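Sweeping at the doorway

The housekeeper we spoke to has looked after family homes in Nunton for 30 years. She starts with the doorways.

"Everything ends up there," she said. "People kick it along and it stops at the threshold." She keeps a blue bucket on the tiles and tips the dustpan into it as she goes.

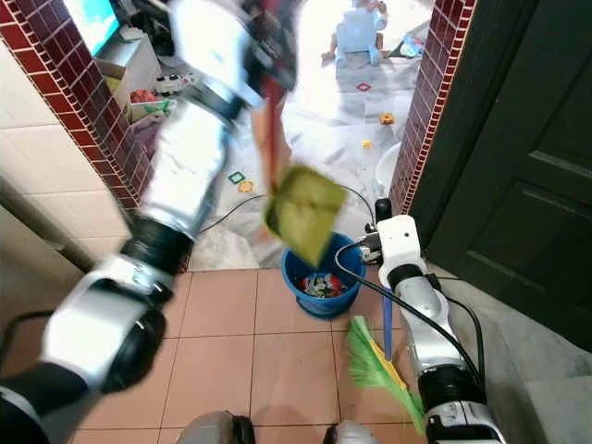
Wrappers go in with the dust, and she sorts nothing until the end. "I used to walk to the kitchen bin every time. On a bad morning that was up to 300 steps."

She buys her brooms at Flarkar and holds them low on the handle for corners.
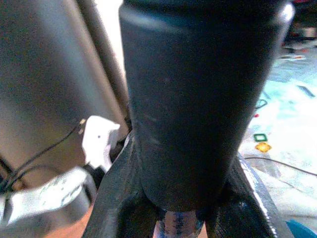

Small children, big floors

With a child playing in the next room, she works in short turns. "I do 3 minutes, then I look up – then 3 more."

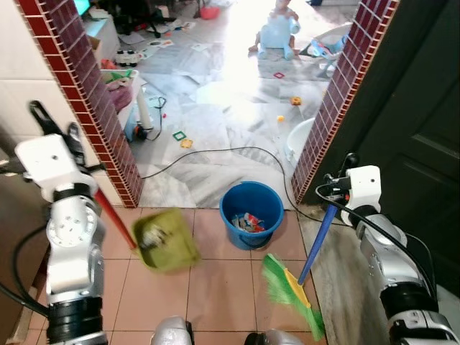
Cords she lifts and sweeps under. Toys stay where they are until nap time. "If you move them, they come straight back."

Her last job is the grout, with the broom held on its edge. "Tip the pan slowly," she said. "Fluff floats."

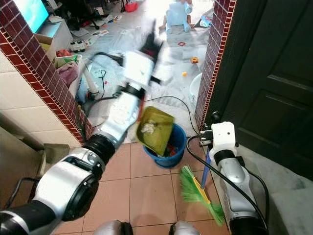 By the Junomville home pages desk

She empties the bucket before lunch and rinses it in the yard.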